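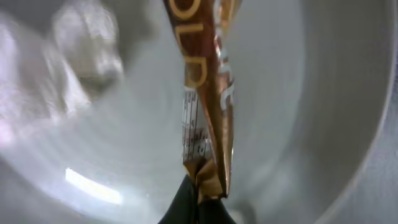

Looking for three or four people to help with a home robot build

We are a small group who build a two-armed robot for clearing the table after a meal. The project is called Stostis and it lives in the shared workshop at Pliloteck, on the ground floor behind the bicycle room. We are now looking for participants for the next part of the work, which runs until June. You do not need a degree or earlier experience with robots. You need patience, and you should not mind touching other people's leftovers.

What the robot should learn is simple to say. After somebody has eaten, there are wrappers, napkins, shells and crumbs, a plate, a pair of chopsticks. The rubbish should go to one place and the dishes to the dish rack. Each of these things is difficult in its own way. Foil wrappers change their shape every time they are gripped, and they shine, so the small camera at the wrist sees a different object from each side. Chopsticks roll. Napkins are soft and the fingers close on air.

For this reason we teach by hand. One person moves the arms through the task, and the movements are recorded together with the camera pictures. At present we have 452 recorded runs which we consider good enough to keep, and we would like to have many more before the summer. 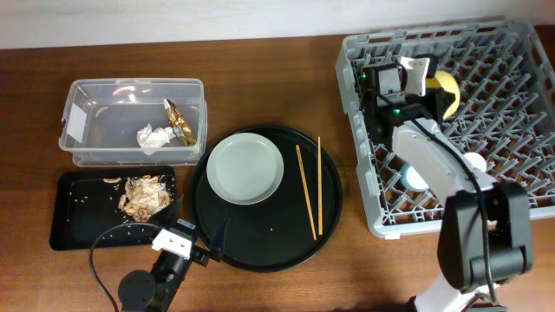

The arms are fixed to the table and they reach most of it, but the far corners are still a problem, and we are discussing whether to move the bases closer together. If you have an opinion on this, please come and tell it to us. Cables are another subject where we would be glad of help. They are longer than they should be and they catch.

We are looking for:

Two people to guide the arms, one evening per week, about three hours. We will show you how to do it. Most people feel comfortable after the second evening.

One person who can design and print small parts, mainly brackets and finger tips. The workshop has a printer, and we pay for the material.

One person who likes order, to look through the recordings and mark where a grip has failed. This can be done from home, if you have a computer which plays video without stopping.

The work is not paid. We offer tea, a key to the workshop — after a short safety introduction — and your name in the build notes if you want it there. Participants must be 18 or older. Long hair must be tied back near the arms, and loose sleeves rolled up.

To apply, please write a few lines to Devendra Bansal through the Pliloteck notice page, with the subject "Stostis table". Tell us which of the roles interests you and which evenings you are free. A CV is not necessary. Please write before 11th January. We answer everybody, but sometimes it takes us a week.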